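4.2 Where people put their keys

We were delighted by how strongly the entryway results came through. In both towns, Virnel and Braneo, households that kept an open container near the front door reported fewer morning searches for keys, and the effect held for more than 30 weeks. Woven containers (Figure 2) were the favorite by a wide margin!

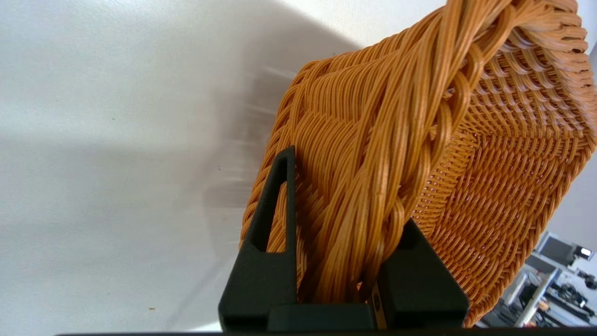
Figure 2. Orange woven basket with a twisted rim.

Height mattered too. Containers placed at waist level were used on most days, while those on the floor slowly filled with mail, gloves and dog leashes. Families with children drifted fastest, and we would love to see a study devoted to them alone.

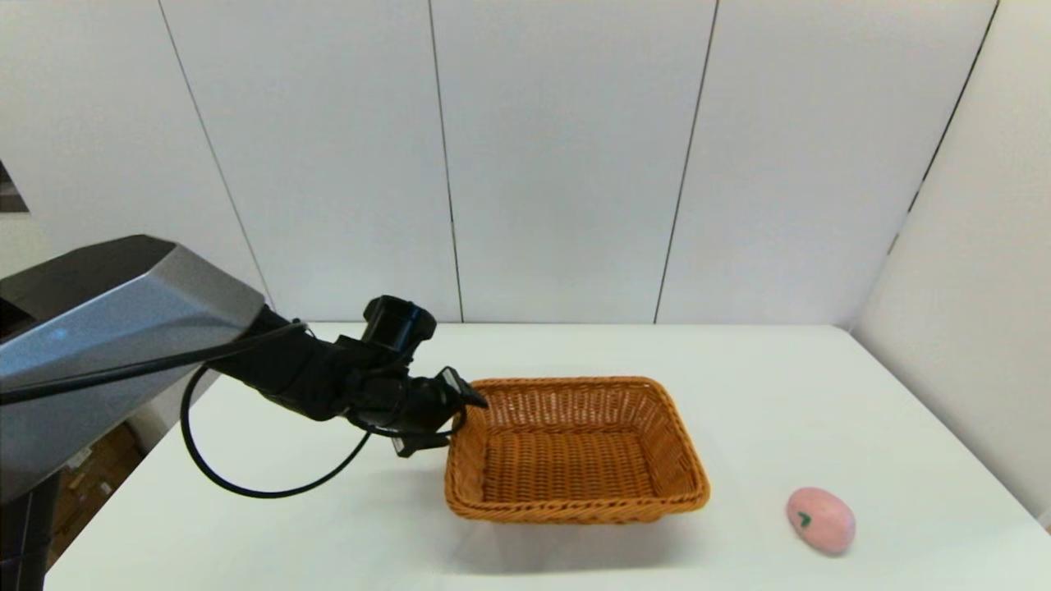 One respondent in Braneo objected that the container itself did very little, and that her household stopped losing keys once everybody agreed on a single spot, even a bare shelf. Her point fits the Plaltik survey well, and we take it up in Section 5, where shared agreement is treated as a separate variable.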